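发件人：Gridport 夹取作业规范秘书处
收件人：规范讨论邮件列表
日期：2026-04-01
主题：Re: [规范讨论] 征求意见稿第9章（小型电气件与带引线件的夹取）——关于适用范围与记录要求的答复

各成员单位：

秘书处已收到 Wasilewska 实验室就征求意见稿第9章提出的书面意见，原文引用于后。该意见涉及的条款较多，且其中若干问题其他单位在此前的意见表中也有反映，经编写组讨论，现统一在邮件列表内答复，不再逐一单独回函。

本轮征求意见共收到意见697条，涉及第9章的占有相当比重，主要集中在三个方面：对象分类、夹取前的可见性要求、作业记录的最低内容。本函按来函的顺序答复，最后附第9章拟修改条文，请各单位对照审阅。

> 发件人：Wasilewska 实验室 标准联络组
> 主题：[规范讨论] 征求意见稿第9章的几点意见
>
> 秘书处：
>
> 我单位组织相关岗位对征求意见稿第9章进行了通读和试用，意见如下。
>
> 一、9.1 条将作业对象划分为“刚性件”和“柔性件”两类，并据此规定不同的接近速度和夹持力上限。试用中发现，大量对象无法归入其中任何一类。带引线的执行元件、带插头的线束、装有接线端子的电路板，其主体为刚性，附属部分为柔性。操作岗位对同一对象的归类常常不一致，导致后续条款无从执行。建议增加第三类，或者取消分类，改为按夹持部位规定要求。
>
> 二、9.3 条要求“夹取前对象应完整可见”。该要求对安装在腕部的相机而言过于严格。夹爪接近对象时，指尖本身必然进入视野并遮挡一部分台面，较长的引线也往往延伸到视野之外。若严格按 9.3 条执行，相当一部分正常作业将被判为不合规。请编写组说明“完整可见”的判定时刻和判定范围。
>
> 三、9.4 条对承载面只提出“平整、清洁”的要求，没有涉及反光。我单位使用的塑料托盘表面较为光滑，在顶部照明条件下会出现成片亮斑。亮斑中的小件轮廓不易分辨，操作人员和视觉程序均受影响。建议补充规定，或者至少给出推荐做法。
>
> 四、9.6 条规定的作业记录共18项，我单位认为数量偏多。其中若干项（如环境温度、相对湿度、操作台编号的刻印位置）与夹取质量的关系不明确，逐次填写耗费工时，且容易流于形式。建议将记录项区分为必填和选填。
>
> 五、第9章未涉及裸露导体的处理。线束末端如有剥去绝缘层的部分，是否允许用金属夹指直接夹持，应有明确规定。
>
> 六、附录中引用的 Tamico 试件套装，其清单与正文对象分类不对应，建议统一。
>
> 以上意见供参考。如编写组认为需要，我单位可以提供试用期间的作业记录。
>
> Wasilewska 实验室 标准联络组

编写组的答复如下。

一、关于对象分类（来函第一条、第六条）

编写组接受来函意见。原 9.1 条沿用了总则中的两分法。总则的分类以搬运整箱、整件货物为主要背景，用于小型电气件时确有不足。来函列举的几类对象，在 Zutov 工位的试用中同样引起了归类争议，争议的焦点也集中在“主体刚性、附属柔性”这一情形。

编写组曾考虑过三种修改方案。第一种是增设“混合件”类别；第二种是取消分类，改按夹持部位规定；第三种是保留两分法，但规定以主体为准。第三种方案最为简便，但在讨论中未获支持，主要理由是以主体为准会使引线部分失去约束，而试用中出现的问题恰恰多发生在引线部分。第二种方案在技术上最为彻底，但与总则及第7章、第8章的结构不一致，改动面过大，本轮修订内难以完成。编写组最终倾向于第一种方案，并在“混合件”之下吸收第二种方案的部分内容，即对主体、引线、端头分别提出要求。 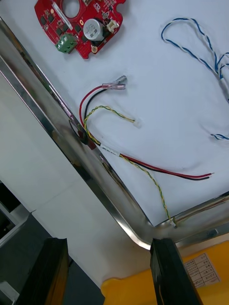 混合件的认定应以对象在作业时的实际状态为依据，不以其图纸名称或采购名称为依据。同一名称的线束，捆扎整齐并固定在衬板上时可以按刚性件处理，散放时则应按混合件或柔性件处理。认定时还应注意，同一对象的不同端头可能需要适用不同的条款。以工位台面上从不锈钢边沿开口处引出的红黑线为例，一处末端是带套管的压接端子，另一处末端是剥开的裸线头，同处还有一根黄绿绞线接着白色小插头；三种端头同在一处台面上，而对夹持部位的要求各不相同。红色电路板上的绿色接线端子和圆柱形电容器属于板上突出元件，按拟修改条文不得作为夹持部位，应改从板边或者经认可的无元件区域夹取。

混合件的主体和引线应当分别登记夹持部位，但不要求分别建立作业单。此前有单位担心增设类别会使作业单数量成倍增加，编写组认为这一担心可以通过登记格式解决，具体见后附 9.1.4 条。

线束上原有的标签应予保留。标签绕在线束上时，标签所在位置一般不作为夹持部位，确需夹持的，应在作业单上注明。该项要求原在 9.5 条的注中，本次移入正文。

关于 Tamico 试件套装清单与正文不对应的问题，来函所指情况属实。附录清单编制在先，正文分类调整在后，两者未能同步。编写组将在下一稿中按三类对象重新编排附录，清单中的试件名称不变，仅增加类别一栏。已经按现行清单采购试件的单位不需要更换。

二、关于“完整可见”（来函第二条）

来函指出的问题确实存在。9.3 条的原意，是要求操作人员或程序在决定夹持部位之前，对对象的整体摆放情况有足够了解，防止在未看到引线走向的情况下夹起主体，造成引线拖拽邻近物品或者被台面边沿挂住。条文表述未能准确反映这一意图。

编写组拟将判定时刻明确为“接近动作开始之前的观察位”。在观察位上，主体应完整可见，引线应能够从主体追踪至端头。夹爪离开观察位之后，允许指尖遮挡对象的一部分，也允许引线伸出腕部相机的视野，但夹持部位及其两侧紧邻区域应当保持可见，直至夹指闭合。

引线过长，在单一观察位上无法追踪至端头的，允许采用以下任一做法：设置第二个观察位；配合固定相机的画面进行确认；由操作人员现场确认并在作业单上签署。采用第三种做法的，签署应在接近动作开始之前完成，事后补签的记录不予认可。

对于互相缠绕或者交叠的多根引线，仅凭颜色不足以判定走向。条文中将增加一句说明：颜色可以作为辅助依据，不得作为唯一依据。部分单位在意见表中建议以引线颜色作为程序识别的主要特征，编写组理解这一做法在固定产品、固定照明条件下有其便利，但作为通用规范，不宜作出这样的规定。

另有单位询问，对象超出承载面边沿时是否视为“完整可见”。编写组的意见是，可见性与放置位置分属两个问题。超出边沿的对象只要在观察位上可见，即符合 9.3 条；其放置是否允许，按 9.4 条判定。

三、关于承载面（来函第三条）

编写组同意补充反光方面的规定。需要说明的是，反光与承载面的材料、颜色、磨损程度以及照明布置均有关系，规范中不宜规定单一的光泽度数值。不同单位的检测条件差别较大，规定数值后反而难以核查。因此拟采用效果性的表述，即在观察位上，对象轮廓应能与承载面区分，且对象不应落在亮斑之内。

在做法上，编写组推荐优先调整照明，其次调整对象的放置位置，最后再考虑更换承载面。更换承载面的成本较高，并且哑光材料在使用一段时间后，局部同样可能被磨亮。托盘内放置小件时，可以将对象移至亮斑以外的区域，并在作业指导书中标明推荐区域。金属对象本身的反光，例如弹簧、柱塞、压接端子等，不属于承载面问题，按 9.3 条处理。

托盘的划痕、污渍和细小颗粒也应纳入检查范围。原条文“清洁”一词过于笼统，各单位掌握的尺度相差很大。拟修改为：承载面上不应有可能被识别为作业对象或者可能进入夹指之间的异物；划痕和陈旧痕迹不影响识别的，可以继续使用，但应登记。疑似裂纹的，应先行查明再继续使用。

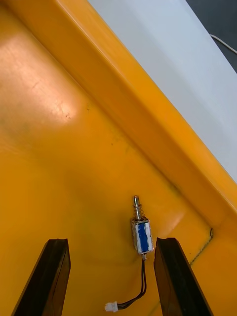
托盘边沿的高度和形状对接近路径有直接影响，原条文没有涉及。Zutov 工位在试用总结中提出，对象靠近托盘内角时，夹指张开后的外侧可能与边沿发生干涉，操作人员往往临时改变夹持方向，而改变后的方向未经验证。编写组采纳该意见，要求在作业单中预先列明对象靠近边沿时允许采用的夹持方向。未列明的方向不得使用，应先将对象移至托盘中部，再行夹取。移动对象时可以推动主体，不得以牵拉引线的方式移动。

对于带柱塞和弹簧的电磁执行件，夹持部位应为外壳或框架。柱塞、弹簧以及引线根部均不得作为夹持部位。此类对象在 9.1 条意义上属于混合件，应先确认引线走向，尤其应确认引线是否从两指之间经过。引线位于两指之间的，夹指闭合前须确认其不在夹持面上；不能确认的，应退回观察位。

部分单位询问，上述情形能否先夹引线末端的插头，将引线移开后再夹主体。编写组认为可以，但移开引线应作为独立动作登记，不得并入主体夹取动作。登记为独立动作后，两个动作各自适用对应的夹持力上限，原先因为合并登记而产生的力值争议也就不再存在。

四、关于作业记录（来函第四条）

原 9.6 条所列记录项为18项。编写组逐项复核后认为，其中9项应当保留为必填，其余改为选填。由各单位根据自身质量体系的要求决定是否采用选填项，规范不作统一规定。

必填项为：对象名称及类别；承载面类型；观察位编号；夹持部位；夹持方向；夹持力设定值；引线走向确认方式；动作结果；异常说明。无异常的，异常说明一栏填写“无”，不得空置。

环境温度和相对湿度改为选填。编写组注意到，有单位的作业环境变化较大，认为这两项应当保留为必填。经讨论，环境条件可以在班次记录中统一登记，不需要逐次填写，因此未列入第9章的必填项。操作台编号的刻印位置一项予以删除，该项系从旧版设备台账中沿用而来，与本章内容无关，编写组对由此给试用单位增加的负担表示歉意。

动作结果一栏，原稿仅设“成功”与“失败”两种。多家单位反映，对象被夹起但引线拖带了邻近物品的情形难以归类。拟增加“完成但有偏差”一种，并要求在异常说明中写明偏差内容。不得以画面中的单一时刻判定动作结果，判定应当以整个动作过程的记录为依据。腕部相机在夹指闭合前后所见范围有限，能够配合固定相机记录的，应予配合。

关于图像记录的保存，编写组收到的意见分歧较大。一部分单位主张全部保存，另一部分单位主张仅保存异常动作的图像。拟规定为：异常动作的图像应当保存，正常动作的图像由各单位自行决定保存范围；决定一经作出，应在同一批次内保持一致，不得在批次中途变更。图像中出现的标签、贴纸等文字内容，如涉及供货信息或者设备编号，由保存单位按其内部规定处理，规范不另作要求。

五、关于裸露导体（来函第五条）

编写组同意增加专门条款。裸露导体包括剥去绝缘层的线头、未加护套的端子以及电路板背面的焊点。首要的前提是断电。第9章的适用对象限于未接入电源的对象，该前提在总则中已有规定，但在第9章中没有重申，容易被忽略。下一稿将在 9.1 条之前增加适用范围一款，明确写入。电容器等可能储存电荷的元件，应按各单位的电气安全规程确认后，方可列为夹取对象。

在断电并经确认的前提下，裸线头仍不得作为夹持部位。夹持裸线头易使线股散开或弯折，影响后续压接和焊接。确需操作线头的，应夹持绝缘层部分，夹持位置与剥线口之间应留有距离，具体数值由作业单规定。压接端子带有绝缘套管的，允许夹持套管部分，但不得使套管发生移位；套管透明或半透明的，作业后应检查其内部的压接部位是否仍然居中。

插头类端头允许夹持外壳，夹持方向应当避开插针或插孔的开口面。小型塑料插头的外壳承力有限，夹持力设定值应单独确定，不得沿用主体的设定值。

有单位建议规定夹指必须采用绝缘材料。编写组未采纳该建议。在断电前提下，夹指材料对安全的影响有限，更多涉及静电防护，而静电防护已在第6章另行规定。第9章将增加指引，不重复第6章的内容。

六、关于力值和速度

来函未直接涉及力值，但其他单位意见较多，在此一并说明。原稿按刚性件和柔性件给出两组夹持力上限。增设混合件后，编写组不拟增加第三组数值，而是规定混合件的主体适用刚性件上限，引线及端头适用柔性件上限。夹持套管和插头外壳时，按引线及端头执行。

接近速度分为两段。从观察位至预夹取位，适用原表数值；从预夹取位至夹指闭合，混合件一律适用柔性件的数值，不论夹持部位在主体还是在引线。这一规定较原稿略严。试用单位中有意见认为会影响节拍，编写组核对了已提交的作业单，末段行程较短，对总节拍的影响可以接受。如有单位掌握相反的数据，请随下一轮意见一并提交。

七、第9章拟修改条文（供审阅）

9.0 适用范围
9.0.1 本章适用于未接入电源的小型电气件、电路板、线束及带引线执行件的夹取。
9.0.2 含有可能储存电荷的元件的对象，应按所在单位电气安全规程完成确认后方可适用本章。
9.0.3 静电防护按第6章执行。

9.1 对象分类
9.1.1 作业对象分为刚性件、柔性件、混合件。主体为刚性且带有可自由移动的引线、线束或软性附件的，为混合件。
9.1.2 分类以对象在作业时的实际状态为依据。
9.1.3 对分类有争议时，按混合件处理，并在作业单上注明。
9.1.4 混合件的主体、引线、端头应分别登记夹持部位，可使用同一份作业单。

9.2 夹持部位
9.2.1 电路板应从板边或经认可的无元件区域夹取。接线端子、电容器、插座及其他突出元件不得作为夹持部位。
9.2.2 带柱塞或弹簧的执行件，应夹持外壳或框架。
9.2.3 引线根部不得作为夹持部位。
9.2.4 裸线头不得作为夹持部位。带套管的压接端子允许夹持套管部分。
9.2.5 插头允许夹持外壳，夹持方向应避开开口面。
9.2.6 标签所在位置一般不作为夹持部位。

9.3 可见性
9.3.1 接近动作开始之前，应在观察位上确认主体完整可见，引线可由主体追踪至端头。
9.3.2 离开观察位后，夹持部位及其两侧紧邻区域应保持可见，直至夹指闭合。
9.3.3 单一观察位不能满足 9.3.1 的，可增设观察位、配合固定相机，或由操作人员现场确认并签署。
9.3.4 引线颜色不得作为判定走向的唯一依据。

9.4 承载面
9.4.1 在观察位上，对象轮廓应能与承载面区分，对象不应位于亮斑之内。
9.4.2 承载面上不应有可能被识别为作业对象或可能进入夹指之间的异物。
9.4.3 不影响识别的划痕和痕迹应予登记。疑似裂纹应查明后方可继续使用。
9.4.4 对象靠近边沿或内角时，仅可使用作业单列明的夹持方向。
9.4.5 对象超出承载面边沿的，应移回后再行夹取。引线超出边沿的，应确认其未被挂住。

9.5 动作要求
9.5.1 引线位于两指之间的，夹指闭合前应确认其不在夹持面上，不能确认的应退回观察位。
9.5.2 移开引线应作为独立动作登记。
9.5.3 不得以牵拉引线的方式移动主体。
9.5.4 混合件主体适用刚性件夹持力上限，引线及端头适用柔性件夹持力上限。
9.5.5 混合件由预夹取位至夹指闭合的速度，适用柔性件数值。

9.6 作业记录
9.6.1 必填项按本函第四部分所列执行。
9.6.2 动作结果分为“成功”“完成但有偏差”“失败”，判定以整个动作过程的记录为依据。
9.6.3 异常动作的图像应予保存。同一批次内图像保存范围应保持一致。

八、后续安排

请各单位对照上述条文，重点就 9.1.3、9.4.4 和 9.5.5 三处提出意见。参与试用的16个工位，请在原有作业单基础上按新的登记格式各补做一个批次，记录格式模板将由秘书处另行发送。Wasilewska 实验室提出可以提供试用期间的作业记录，编写组表示欢迎，请按列表附件的大小限制分批提交，或与秘书处联系使用共享目录。

试用补做工作请于5月内完成。逾期未提交的工位，编写组将以其已提交的记录为准，不再另行催办。意见表仍使用原格式，条款编号一栏请填写本函中的新编号。使用旧编号的意见，秘书处会代为换算，但不能保证换算结果与提出单位的原意完全一致，请尽量避免。

对本函内容有不同意见的，请直接在邮件列表内回复，并保留主题中的“[规范讨论]”字样，以便归档。回复时请只引用所涉及的段落，不要全文引用。

Gridport 夹取作业规范秘书处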